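Rulleo opens bookings for product photography courses

December 18, 2025 — Rulleo, the photography school run by Jitetti, has opened bookings for a course in photographing small goods for shops and menus. It runs over four evenings and is led by Oanh Văn.

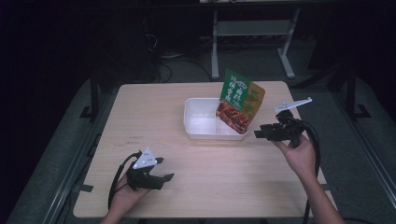

Amedeo Dal Bello said most sellers own a decent camera already and only need help with light. He will teach the second evening, on window light and reflectors.

Places cost 549 euros, with tripods and lamps provided. Each class lasts 90 minutes — students should bring their own camera and any lens of a normal length.

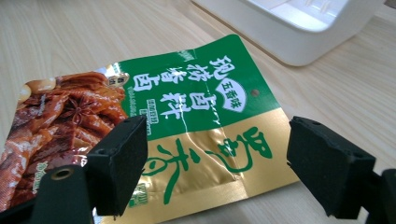
The last evening is given over to editing, with Khoa Nghiêm on hand for colour correction and file sizes. Students leave with a finished set of pictures for their own use.

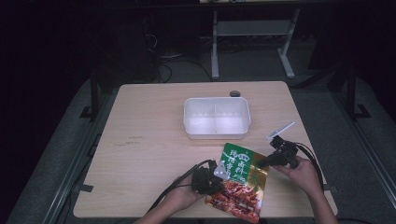
Bookings are taken by email or at the Risavell studio. The course includes practice with plain, everyday subjects. A white plastic container with a central divider, set on a pale wooden table, is the kind of thing students learn to expose for without losing the edges. Questions should go to Tùng Kiều at the school office.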